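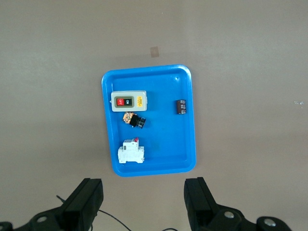 Clillon listening sessions, transcript set
README, v5, still messy, sorry

What's in here

Transcripts and notes from the Clillon community listening sessions on contraception, pregnancy care and going to the clinic generally. Women talking to women, mostly, in halls and living rooms. 143 session files went in, 130 came out the other side with consent we're happy with. The other 13 are not in the download. Please don't email asking for them.

Organised out of the Cudport women's health centre. Everything was recorded on audio, typed up by hand, then checked by a second person who hadn't been in the room. Audio is not released and won't be.

Folders

sessions/ one plain text file per session
notes/ facilitator notes, where we have them. Not every session has any
consent/ blank copies of the forms only, no signed ones
codes/ the topic codebook plus the coded segments as csv
outreach/ flyers, the short play script, discussion prompts for the film nights

File names go site, then session number, then language. So cud_041_en is Cudport, session 41, English. Sites are cud (Cudport), saa (Saarinen Hall) and hmx (the Hamex estate). If there's a b on the end the session was split over two nights. Treat as one.

Languages

Mostly English. Where people spoke something else the file has the translation only, and the language code at the end of the name is the original language. Translators were paid community members and were asked to keep swearing in. A few idioms got left as they were with a gloss in square brackets.

How sessions ran

Small groups, same facilitator the whole way through. Opened with either the play or a short film, then talk. No set questions after the first one, which was always "what did people tell you about this when you were young?" Childcare next door. Food. Partners not in the room, this was a rule.

Saarinen Hall sessions ran Friday evenings and are shorter, the hall locks up at 9. You will notice the endings are abrupt.

Consent and taking things out

People could agree to any of 5 levels, from "count me in the totals only" up to "quote me word for word". The public set holds the top two levels only. Level is in the header of each file. If it says 4, paraphrase, do not quote. If it says 5 you can quote but keep the surrounding sentences so it's not twisted.

Anyone can withdraw, any time. When that happens we pull the file and put out a new version. Check you have the current one before you publish anything, and delete old copies please.

Names, streets, workplaces, clinic names, kids' ages: all swapped or cut. [cut] means cut by us. [unclear] means the typist couldnt make it out. Different things, people keep merging them.

Topic codes

Codes are in codes/codebook.txt. Segments can have more than one. The ones that need care:

SHAME covers what the speaker names as shame herself. Not what the coder felt was going on.
COST includes time off work and the bus, as well as money.
SILENCE is for talk about not talking. Pauses are marked in the transcript and are not coded.
STAFF is anything on how reception, nurses or doctors treated someone, good or bad.

Two coders per file. Disagreements talked through, final call is what's in the csv. We didn't keep the first-round codes for the Hamex files, which was a mistake, so no agreement score for those.

Known problems

Line numbers drift in some of the split sessions after the join. Use the timestamps.
Curly quotes in the older files will break a simple csv import. Open as UTF-8.
Hamex notes were handwritten in the rain for part of March and have gaps.
Younger women are thin on the ground here. Anyone using this to say what teenagers think is going to be wrong.
Nobody under 18 took part.

Please don't

Try to work out who someone is. Feed the quotes into a fundraising appeal. Use it to rank the sites against each other, the groups weren't put together that way.

Fine to use for

Training health workers, research, theatre and film projects, local campaigns, teaching. Credit it as "Clillon listening sessions, Cudport" and give the version number. If you make something out of it send us a copy, the groups like to see what came of it and there's a shelf for them at the centre.

Changes in v5

Took out files after withdrawals. Fixed the saa headers that had the wrong consent level. Added the play script. Retyped the codebook, the old one had STAFF in there twice with differnt wording.

Still to do: plain language summary, large print flyers, sort out the line numbers.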